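Drametti Coaching Journal, Second Edition

The Drametti is a paper workbook for coaches and their clients. You fill it in together during the first weeks of a new coaching agreement, and afterwards the client keeps it. It has 22 guided sessions, one for each meeting, with free pages between them for notes.

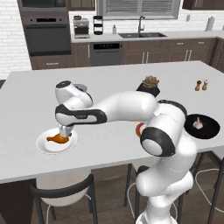 Can I use the journal without a coach?

Most of the sessions work well alone, but sessions 9 and 14 need a second person who asks the questions.

The new edition has wider lines and a cover which lies flat on the desk. We also wrote again the chapter on goals, as many readers found the old one too strict. Paper is from Kunon, 900 sheets in a carton for those who order the loose refill pages.
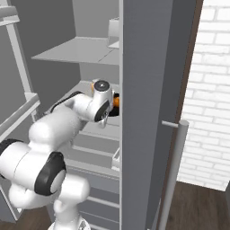
Text: Yulan Li | Product questions: Aigars Vasiliauskas | Monday, June 3, 2024

The first edition had 1000 copies and was sold out in October. Of the second we print 4000. Coaches who order for a group can ask for their own name on the first page, without extra cost.

Binding: sewn, by Avotiņš
Language: English
Goes together with: Bellorach question cards (sold separately)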